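Why does food go bad?

For children from 7 to 11. Written by Savvas Stergiou for the Kullside children's pages.

Did you ever forget a sandwich in your school bag and find it some days later? I did, when I was a boy, and I still remember the smell. The bread had green spots and the cheese was sweating. My mother opened all the windows of the kitchen, and it was winter.

So what happened to my sandwich? It was eaten, or at least a part of it was eaten, by living things which are too small to see.

The small eaters

These living things are called microbes. There are many kinds, but for food the most important are bacteria, yeasts and moulds. They are everywhere: in the air, on your hands, on an apple, on the handle of a door. Most of them do you no harm, and a great number live inside your belly and help you with your dinner.

How small are they? Take a ruler and look at one millimetre, the smallest step on it. If you put 1,000 bacteria of a common size in a line, end to end, the line would be as long as that one step or only a little longer.

Bacteria do not have babies in the way that cats have. One of them grows and then divides into two. Then the two divide and become four, and the four become eight. When the food is warm and moist, some kinds can do this every 20 minutes. In a warm afternoon a very small number can become a very big one.

Mould is different. It grows in thin threads, like tiny roots, and it sends out dust which we call spores. The green or blue fur on old bread is mould which is already big enough for your eyes. The threads go deeper than the fur, so it is not enough to cut off the green piece of a soft bread and eat the rest. Put all of it in the bin.

What do microbes like?

They like more or less what you like. They want something to eat, they want water, and most of them want a nice temperature. If you take away one of these things, they become slow or they stop.

This is the secret of nearly all the ways in which people keep food. Cold makes microbes slow, so we have fridges. A freezer stops them from growing, but it does not kill all of them, and they wake up when the food is warm again. Drying takes the water away. Raisins are dried grapes, and they stay good for months in a cupboard, when fresh grapes would be finished in one or two weeks.

Salt and sugar also take the water, in another way. They pull it out of the food and hold it, so the microbes cannot drink it. My grandmother Lalia kept her olives in salty water in a big jar under the stairs, and in October she made quince jam with so much sugar that the spoon was almost standing by itself.
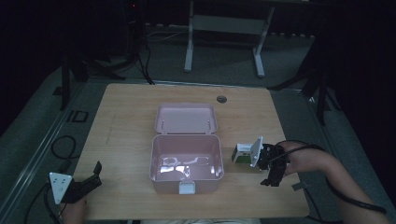 Why does a lunch from the fridge get warm before midday?

Heat moves from warm things to cold things. The air in a classroom is warmer than your lunch, so its heat goes slowly through the walls of the box and into the food. A thick bag with soft sides makes this slower, and a frozen ice pack beside the food takes in a lot of the heat itself while it melts.

Not all microbes spoil our food

It would be unfair to speak only about the bad ones. Yoghurt is milk in which friendly bacteria have been working. They eat the sugar of the milk and make acid, and the acid gives the sour taste. Bread becomes soft and full of holes because yeast makes gas inside the dough - look at a slice and you will see where the bubbles were.

In the village of Nernska, where I lived for 3 years, every family had a pot of sour cabbage in the cellar. It is only cabbage, salt and time. The bacteria do the cooking, without any fire.

Something to try at home

Ask an adult to help you. Take two slices of bread from the same loaf. Put each one in a clear bag and close the bags well with tape. Leave one in a warm corner of the kitchen and put the other in the fridge. Look at them every day through the bag and make a drawing of what you see. Which one changes first?

Do not open the bags, even at the end. Mould dust is not good to breathe. When you are finished, throw them away closed, and wash your hands with soap.

Words to remember

Microbe: a living thing too small to see without a microscope.
Spore: a tiny grain from which new mould can grow.
Yeast: a microbe which makes gas in bread dough.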